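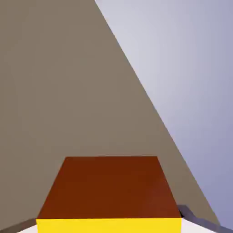

# Grasp confirmation stage rejects valid targets after planner update

**sofia_azevedo** wrote on 22 October 2024:

I request comments on a regression in the Jovley task planner. Since the September merge, the grasp confirmation stage has rejected 36 of 163 pick attempts in simulation. The motion planner reports success each time, and the rejection comes from the perception node, which returns "no target in view." Controller gains were not changed. I propose lowering the detection threshold.

**p.rutkowska** replied:

I do not support that proposal. The threshold was set during the Ivex review and other modules depend on it. Please confirm first which pose the hand camera holds when confirmation is requested.

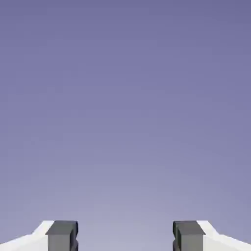
The confirmation request is sent on a timer, and the timer does not wait for the arm to reach the pre-grasp pose. A detector can return nothing useful from a view such as the one attached, where the fingers are open and there is only background between them. Lowering the threshold would invite false positives on exactly these views.

**mahlet.hailu** replied:

I agree in part. The timer is a fault and should be replaced with a check on joint state. However, I have also recorded rejections with the arm fully settled, so timing cannot account for all of them. The small cubes on top of the large ones should be tested separately from those on the platform. Our segmentation merges a small cyan cube with a large cyan cube beneath it. 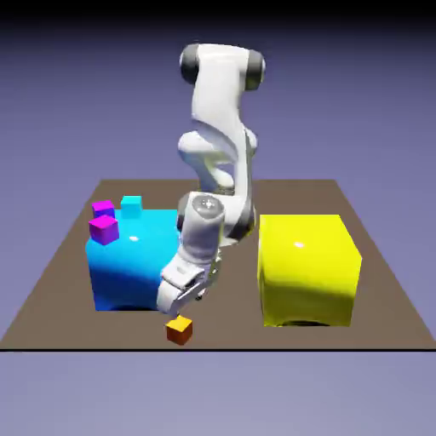

*Simulated workspace, external view: gripper low over the orange cube, with a small cyan cube on the large cyan one.*

**sofia_azevedo** replied:

Thank you. I withdraw the threshold proposal. I will open 2 tickets: one for the joint state check, and one for segmentation of stacked cubes of similar color.

**p.rutkowska** replied:

Accepted for the first ticket. On the second, I remain of the view that depth should separate the cubes and that color should not be used at all. Please attach the depth logs before any code is written.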